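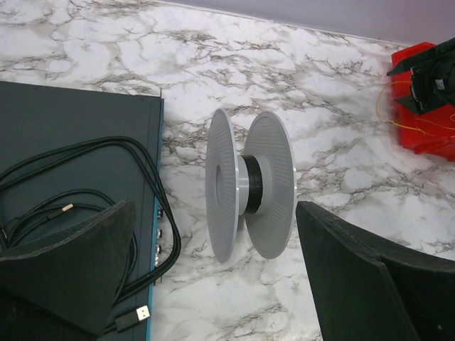

Gray flanged spool with a black band around the middle of its hub, lying on a marble-patterned tabletop.

Flanged spool

A flanged spool is a holder for wire, thread, cord, tape or similar material, made of a central hub with a disc at each end. The material is wound on the hub, and the discs, called flanges, keep the outer turns from sliding off the sides. Small spools are used at sewing tables and electronics benches. Larger ones, usually called reels or drums, carry rope and power cable.

The words spool, reel and bobbin overlap. In sewing, a bobbin is the small holder for the lower thread of a machine, and a spool is the larger holder for the upper thread. In the cable trade, reel is the more common word for anything with a flange wider than a hand.

Parts

The hub, also called the barrel or core, sets the smallest bend the wound material has to take. A hub that is too narrow leaves a lasting curl in stiff wire. It may be solid apart from a center hole, or hollow throughout.

The flanges are normally round and equal in diameter. A spool resting on its rims can roll freely, while one stood on a flange face stays put. Flange faces may be smooth, ribbed or textured. Many have a notch or small slot near the rim to hold the loose end.

The center hole, or bore, takes the spindle on which the spool turns. A bore of 15 mm is used on the Fornia pattern of bench spool, which fits a plain steel rod with light clearance. A bore much wider than its spindle lets the spool wobble and causes uneven payout.

A band around the middle of the hub may serve as a grip for the first turns or as a color mark. Bands are made of rubber, tape or paint. On two-part spools a band can also cover the joint between the halves.

Capacity

The capacity of a spool depends on flange diameter, hub diameter, the distance between the flanges (the traverse) and the thickness of the material. Makers state it as a length for a given wire size. The Cloltthorpe series, for example, is listed at 485 feet for its middle size and 2,000 feet for its largest, both with the same thin hookup wire.

Working capacity is less than full capacity. A gap of at least 2 mm is normally left between the last layer and the flange rim on small spools, and more on large ones. Material wound level with the rim tends to slip over it when the spool is handled.

Winding and payout

In level winding, each turn is laid against the one before it across the full traverse, and the next layer runs back the other way. In random winding the turns cross freely. Random winding is faster but holds less and is more likely to trap a turn under later ones.

Material may be taken off by turning the spool on a spindle, or by pulling it over one flange while the spool stands still. The second method adds one twist for each turn removed. It suits thread and soft cord but causes kinks in stiff wire and in flat cable.

Storage on the bench

Empty and part-filled spools are kept on pegs, on horizontal rods, or in open-fronted bins. Bins with divided interiors separate spools by size or gauge and are commonly placed at the back of the work surface. Rods give quicker access but need clearance at one end for changing spools.

Short lengths and finished leads with connectors are not normally spooled. They are kept as loose coils, laid on a mat or hung from a hook. A connector wound onto a hub makes a lump in the layers above it, and the pressure may bend the cable where it enters the plug.

In a workshop manual prepared for Mabula, Peninah Makori and Joaquim Cunha divide bench wiring stock into spooled, coiled and cut lengths, with a separate place for each. Spools in their system are returned with the loose end fixed and the label facing forward.

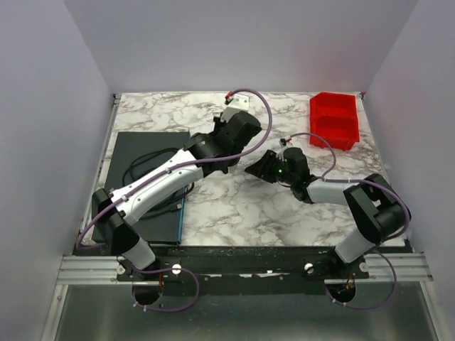 Labeling

Labels are placed on the flange face, where they remain readable on a full spool. The usual entries are material, gauge, color and remaining length. Remaining length can be estimated from the depth of the winding or found by weighing the spool and subtracting its empty weight, known as the tare. Some makers mold the tare into the flange.

Wear and damage

Common faults are cracked flanges, chipped rims and an enlarged bore. A chipped rim can catch and strip fine insulation. Spools with a bent flange are taken out of use, as the traverse is no longer even and the wound layers become loose on one side.

See also

Bobbin
Cable drum
Hookup wire
Parts bin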